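Telell: a word list of cloth and mending terms, English and Polish

Version 4
Last change to the files: 14 Nov 2021
Compiled by Genowefa Kubiak, Bestport

What is in this collection

Telell is a list of 1385 entries. Each entry is one English word or short expression which is used when people talk about cloth, clothes and the repair of clothes, with the Polish word beside it, a short explanation and, in most cases, a sentence that shows how it is used. I started it for my own needs. When I came to Bestport I could sew quite well but I could not say in English what I was doing, and the dictionary on my shelf gave me "fold" for five different things.

The list grew slowly. First it was a notebook, then a spreadsheet, and now it is a small set of text files which anyone may download. It is used mostly by people who teach sewing to newcomers, by two or three translators who wrote to me, and by me.

Files

entries.csv -- the main list, one entry on each line
sentences.csv -- the example sentences, connected to the entries by number
variants.csv -- other spellings and regional words
removed.csv -- entries which I took out, with the reason
notes.txt -- my working notes, not very tidy

All files are saved in UTF-8. Please check this if you open them in an older spreadsheet program, otherwise the Polish letters will be broken. The separator is a semicolon, as there are many commas inside the explanations.

Fields in entries.csv

id: the number of the entry. Numbers are never used a second time, so there are gaps where something was removed.

term_en: the English word, in the singular if a singular exists. "Scissors" and "pinking shears" stay plural.

term_pl: the Polish word. If there are two good words I give both with a slash between them. If there is no good word, the field has a short description in Polish and the flag in the next field is set to "d".

flag: "w" for a real word, "d" for a description, "q" for an entry I am not sure of.

group: the subject group, see further down.

explain: the explanation in plain English. I tried to keep it under 200 characters. This was difficult for the words about weaving.

source: where I met the word. The codes are explained in notes.txt.

Fields in sentences.csv

id: the same number as in entries.csv.

sentence_en: the sentence.

origin: "h" if I heard it, "r" if I read it, "m" if I made it myself. Sentences marked "m" were checked by a native speaker before they went in. Heard sentences have no names of people in them. If a customer said something about her own dress, I changed the details so that she cannot be known from it.

Where the words come from

The oldest part is from the cutting table at Farouk, the alterations shop on the harbour side of Bestport where I worked for the first years. I wrote down what the customers called things and what the other sewers called things, and these were often not the same. A customer says "the stretchy bit". The sewer says "ribbing", and on the ticket it is "cuff rib". All three can be useful to a learner, so "the stretchy bit" is also in variants.csv.

The second part is from printed sewing patterns, mostly old ones from second-hand shops. Pattern language is very short and leaves out small words: "Ease to fit, baste, stitch." I kept this style in the sentences with origin "r" and did not repair it.

The third part was sent by readers. In October I received a long letter with words for fishing nets and sail repair from a retired sailmaker, and I am still working through it. Only the part which touches household cloth will be added. The rest deserves its own list, made by somebody who knows boats.

I did not copy from any printed dictionary. When I compared my explanation with a dictionary and found that it was almost the same, I wrote mine again from the beginning.

Subject groups

There are nine groups. An entry belongs to one group only, even when it could stand in two. I know that some users do not like this, but with double groups the printed version became too long.

Fibre and yarn. What the cloth is made of. Wool, flax, staple, ply, slub.

Weaves and knits. How it is made. Twill, satin, jersey, rib, mesh, gauze. The difference between "net" and "mesh" is explained here as well as I could manage. In the shop the two words were mixed all the time, and I do not think the learner must worry about it.

Parts of a garment. Yoke, placket, gusset, hem, facing. This is the group with the most questions from readers, above all about "placket".

Tools. Needles, pins, hoops, irons, the things for marking. I left out the parts of the sewing machine, which every maker names in his own way.

Hand stitches. Running stitch, backstitch, ladder stitch, whip stitch and so on. For these I added the older Polish names, from my mother's school book.

Damage. Snag, run, ladder, pull, fray, moth hole, scorch. "Ladder" and "run" are marked for region. My Canadian correspondents say "run", the Australian ones mostly "ladder", and both understand each other.

Repair. Darn, patch, take in, let out, turn a collar.

Care. Washing, pressing, drying flat, storing.

Shape and handling. It is the group I like best and the least finished one. It has the words for what cloth does when you hold it: drape, hang, cling, crease, crumple, gather, pleat, pucker, ruche, scrunch, bunch, twist, wring, knot. Polish has enough words here too, but the borders between them run in other places, and so there are many "q" flags. "Bunch" and "gather" are the hardest pair. You gather cloth on a thread, with a purpose, and the folds are more or less even. Cloth which is bunched has no order in it, and the same word is used as a complaint: "My sleeve bunches under the coat." Then there is "puffy", which my readers asked for several times. A stiff light cloth stays puffy when it is bunched, and a thin silk goes flat at once. A tube of pink mesh, twisted and bunched at the top into a puffy knot, needs four of these words in one sentence, and for a learner this is a useful exercise -- try it first in your own language and then in English.

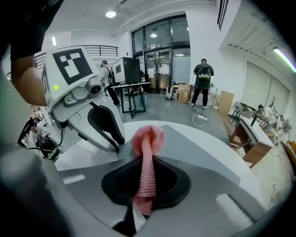
How the entries were checked

Every entry was read by me at least twice, with some months between the readings. After that, I sent the list in portions of 80 entries to people who had agreed to read them, and they returned it with their remarks. When two readers did not agree, I kept both opinions in notes.txt and put the more common usage in the entry.

Spelling follows Canadian habits: colour, grey, fibre, centre. Measures are in centimetres. Old patterns use inches, and in the sentences from patterns I left the inches as they were.

The sorting and the search for double entries was done with Drarnex, a small program for lists which runs on my old laptop. You do not need it to use the files. The only trace it leaves is the first line in each file, which begins with a # sign and can be deleted.

Known problems

The Polish side is not equal in quality. Tools and hand stitches are good. Weaves and knits has weak places, especially for modern sport fabrics, where Polish shops now simply use the English word. I put the English word with a Polish ending in such cases, and I am not happy with it.

Words from quilting are almost missing. I do not quilt.

The region marks in variants.csv are based on what a few people told me. Please do not use them as proof that a word is Australian or Canadian.

Some explanations use a word which is itself explained only later in the list. For the printed version it was corrected, in the files not yet.

Entry 611, "bias", has an explanation which two teachers found confusing. I wrote it again four times. Suggestions are welcome.

For what it may be used

For teaching, for translation work, for making your own cards or posters, for a language class which wants something practical. You may change it and shorten it. If you publish a changed version, please write that it is changed and keep my name and the name Telell somewhere near the beginning.

It should not be used as the only source for labels on goods for sale. Words such as "wool blend" or "flame resistant" have a legal meaning in many countries, and my explanations are for conversation only.

Changes in this version

The group "Shape and handling" was separated from "Care", where it never belonged.
"Mesh" and "net" have new explanations.
Older Polish stitch names were added, marked "daw." for dawne.
The double entry for "selvage / selvedge" was joined into one, with the second spelling moved to variants.csv.
Broken quotation marks in sentences.csv were repaired.
Three sentences were removed at the wish of the person who said them.

How to send corrections

Write the number of the entry, then what is wrong, then what you would put there. It helps me very much if you say where you learned the word and from whom, even if it is only "from my grandmother in the prairies" -- such remarks go into notes.txt and are often more interesting than the entry. Letters in English or Polish are both fine. I answer slowly in spring, when everybody in Bestport wants their wedding clothes taken in.

How to cite

Kubiak, Genowefa. Telell: a word list of cloth and mending terms, English and Polish. Version 4. Bestport.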